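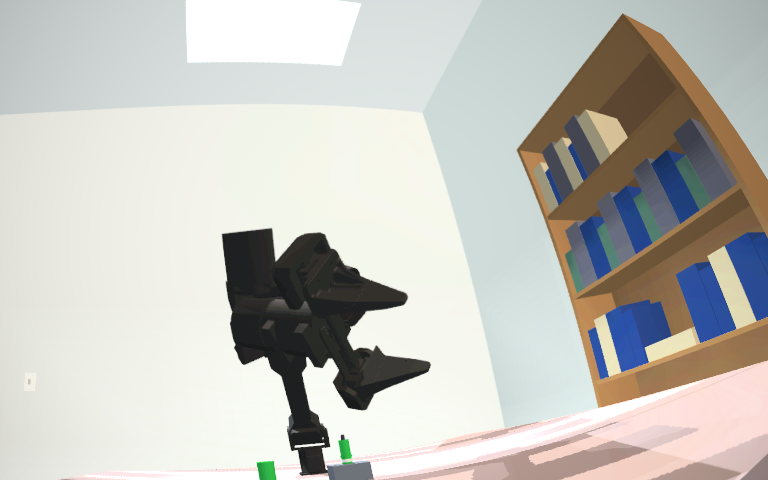
Jaws open, plain wall behind.

Posted 1/8/20

I have been trying to leave my gym since March. I should say that I stopped going well before that, so in the ordinary sense I left long ago, but my bank disagrees.

The place is called Plultance, a name I assume was found at the bottom of a cereal bowl. Joining took two minutes on a phone, standing up, in the rain. Leaving needs a form. The form lives at the Grovham branch, which shut, and its paperwork has passed to a firm called Atach, who look after "member journeys". Mine has been mostly on hold.

My first call lasted 66 minutes. The music was a pan pipe version of something I used to like. A young man then came on and asked whether I had thought about pausing my membership instead. I said I had been pausing it quite hard already. He put me through to somebody else, and the pan pipes started again from the top.

So I wrote a letter. I like a letter. I used the good paper and the word "forthwith", and sent it recorded delivery to the address in Policarpio House, where someone signed for it with what looks like a drawing of a fish. Two weeks later I got a text thanking me for my loyalty and offering me a free towel.
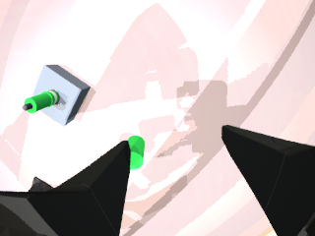 My neighbour Remedios Lumanlan used to work in a call centre and told me to stop being polite. "Say complaint," she said. "Say it early and don't explain." I am English and found this very hard, but on Monday I rang up and said complaint before the woman had finished her own name. There was a short silence. No pan pipes at all.

I am now told the membership has ended, subject to a notice period, and that I owe £80 for it, less a goodwill credit. The goodwill comes to £2. Altogether I have paid £117 in fees since I first asked to go, and for that I could have bought a decent pair of walking boots and got some use out of them.

The towel came this morning. It's a bit small, but the dog seems to like it.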